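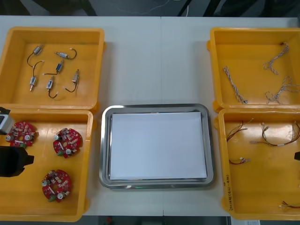

The repair counter in Calley closed in June. It had been open for 41 years, and for most of that time you could walk in with a dead doorbell or a washing machine that would not lock and walk out with a part in a paper bag. The part was often 5 dollars. The building is going to be a phone store.

I think towns should treat small parts the way they treat library books. Somebody should keep them on a shelf, within reach of ordinary people, and the public should help pay for the shelf.

The usual answer is that everything can be ordered online. I have tried. Last winter the latch on my dryer quit. I found 60 listings that looked like my part, with three different part numbers and no drawings. The first one I bought was too long. The second had the wrong connector. At the old counter I would have set the broken one down next to a new one and known in a minute.

A part in the hand tells you things a listing leaves out. You can see how far the plunger sticks out and which end the wires leave from. You can ask the person across from you whether the fault is even in the part, and sometimes they will say it is a fuse and send you home.

The town of Lamptey has done a version of this. It rents a room behind the hardware store, opens it two evenings a week, and stocks switches, belts, solenoids, hinges and gaskets. A household card costs 100 dollars a year, less if you can't pay that. I think the price is too high and I have told them so. The shelves are good, though, and the hours are posted on the door and kept.

The objection I take seriously is storage. Parts go out of date, and a room full of them costs money to heat. Darura tried a parts room with no limit on donations and it filled up with junk nobody could identify. A parts room needs the right to say no and to throw things out.

Calley spends more than that on flower baskets. I like the baskets. I would give up half of them for a counter where I could buy a dryer latch.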